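Mulimcombe Hall Users Group
Minutes of the March meeting

Present: Kazimiera Walczak (chair), Ksawery Stępień, Dagný Holst, Simin Zarei (minutes)
Apologies: Zuzanna Kwiatkowski
Meeting opened 7:05 p.m.

1. Minutes of the previous meeting
Approved with one correction: under item 4, "boiler" should read "boiler pump."

2. Heating
K. Stępień reported that the replacement pump is fitted. The return pipe in the north corridor still loses pressure overnight. Bielecka quoted 498 for a new valve and labor. Quote accepted. The system will be drained before the Musdale choir booking.
Action: KS

3. Bookings
The Wudiddale chess club asked to move its start time to 6:30 p.m. Agreed, subject to the main room being cleared by 10. The deposit for private bookings stays at 25. D. Holst asked that the cancellation terms be printed on the form itself. Agreed.
Action: DH

4. Roof reserve
Balance stands at 3,000. No transfers this quarter. The survey of the rear gutter is carried forward. K. Walczak to ask the surveyor for a written scope before any date is set.
Action: KW

5. Furnishings
Discussion of fabric for the small room. Plain colors were considered and set aside. The group preferred a pale background with a botanical print. Z. Kwiatkowski had sent comments in writing in favor of a washable finish. Price per yard to be confirmed before ordering.
Action: ZK

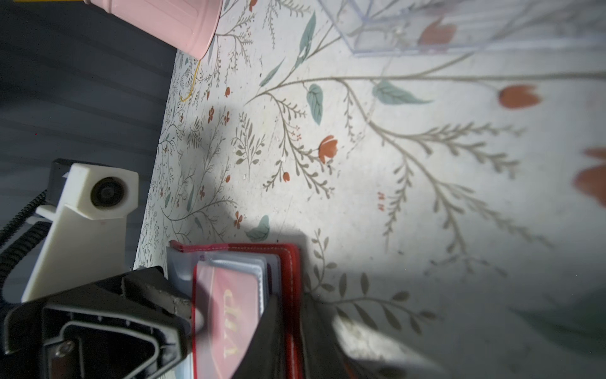
Item 5: floral pattern, red-orange blossoms and teal leaves on off-white.

6. Any other business
Key no. 13 has not been returned. S. Zarei to write to the last holder.
The side door closer needs adjusting.

Meeting closed 8:20 p.m.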